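Who Turned Up, and Why: Candidate Campaigning in the Flilthorpe Town Council By-election

Project report, Politics in Practice module
Arif Akanda
Submitted Mar 17, 2026

1. What I set out to do

The module handbook asks us to "observe a democratic process at close range". Most of my year chose Parliament, which has a good café and is on television. I chose the Flilthorpe Town Council by-election, because I live there and the bus to anywhere else stops at ten past six.

The seat fell vacant when the sitting councillor moved to Portugal. Three candidates stood: one for a residents' group, one for a national party that hadn't fought the ward in my lifetime, and an independent, Mrs Barua, whose whole platform was the car park. My question was whether campaigning in person makes any difference in a contest this small, or whether people vote for whoever they already say hello to.

I should declare that I say hello to two of the three.

2. The ward

There are 3,493 people on the register. The ward covers the old town, the Brillen estate and a strip of bungalows that everyone calls the Skaten, after the lane that runs behind it. The Brillen estate holds well over half the voters and gets very little of the attention, a pattern I was told about on my first evening by a man who then shut the door. The Skaten has few voters, but they are in during the day and they vote by post. All three campaigns knew this. One afternoon I watched two of them work opposite sides of the same road, pretending with great dignity not to have noticed each other.

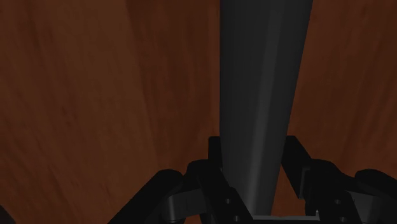
The old town is where the arguments happen. It contains the car park, the library and the only pub that would let the candidates hold a public meeting, on the condition that it ended before the quiz.

3. Method

I did three things. I followed each campaign for two canvassing sessions, keeping a diary of how long was spent at each door and what was talked about. I collected every leaflet that came through our letterbox and those of four obliging neighbours. After polling day I ran a short questionnaire, delivered by hand to 600 addresses picked from the street list at regular intervals, with a stamped envelope for the reply.

The stamps came out of my own pocket and I would like this noted in the section on ethics, but there isn't one, so I am noting it now.

I had planned to interview each candidate as well. The residents' group candidate gave me an hour and a half. Mrs Barua gave me twenty minutes, standing up, in the car park. The party candidate's agent replied to my third email to say they would be delighted, and that was the last I heard.

4. Findings

4.1 On the doorstep

The average conversation was short. Most were over before the candidate had finished saying which election it was. A good number of residents thought it was for the county, and one believed he was being asked to switch broadband. The longest single conversation in my diary ran to 31 minutes and concerned a hedge. The candidate didn't live near the hedge, and the hedge is a county matter, but she took notes throughout and I think she earned the vote.

National politics came up less than I had expected, even at the party candidate's doors. When it did, it was usually offered as a reason for not wanting to talk about politics.

4.2 Leaflets

The residents' group put out four leaflets, the party two and Mrs Barua one. Hers was a single sheet with a map of the car park on it. It was also the only leaflet that anybody in the questionnaire could describe without help. The party's second leaflet said the result was "on a knife edge" and included a bar chart with no numbers on it. I wrote to ask where the figures came from (see the remark above about emails).
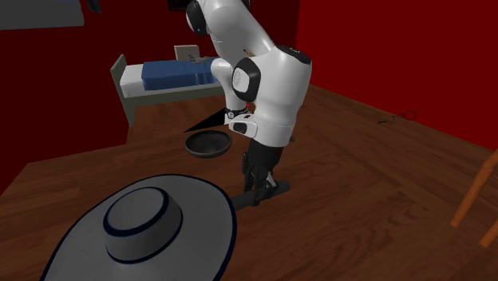

Several respondents had kept a leaflet, though usually for the bin collection dates that the residents' group had sensibly printed on the back. I can't tell from my data whether those dates won votes. They did keep the candidate's name on a lot of fridges until polling day, and I doubt the other two campaigns will leave them off next time.

4.3 The questionnaire

Roughly one in five households replied, better than my supervisor had predicted and worse than I had told him it would be. Of those who voted, the largest share said they had decided before any candidate called. The next largest said they had decided on the day, and a few wrote in the margin that they had decided in the booth. Only 7 respondents named a doorstep visit as the main reason for their choice. Mrs Barua won by fewer votes than that, so I am not prepared to call it a small number.

5. What is wrong with this study

People who post back a questionnaire about a town council by-election are people who like town council by-elections. The replies lean heavily towards the Skaten and I received hardly any from the Brillen estate, so I have repeated the campaigns' own mistake, with stamps. I also suspect that my presence lengthened some conversations. Candidates are more patient with a hedge when a student is writing things down.

Last, respondents were asked to remember why they voted as they did, some of them more than a week later. Two gave reasons for backing a candidate who had stood in a different ward.

6. Further work

The full council is up for election next year, and I would like to repeat the doorstep diary with a second observer so that all three parts of the ward are properly covered. The questionnaire should go out in two rounds, one before polling and one after, and the Brillen replies should be collected in person. The question about leaflets needs rewording, as eleven people took it to be about pizza.

The car park consultation opens in April.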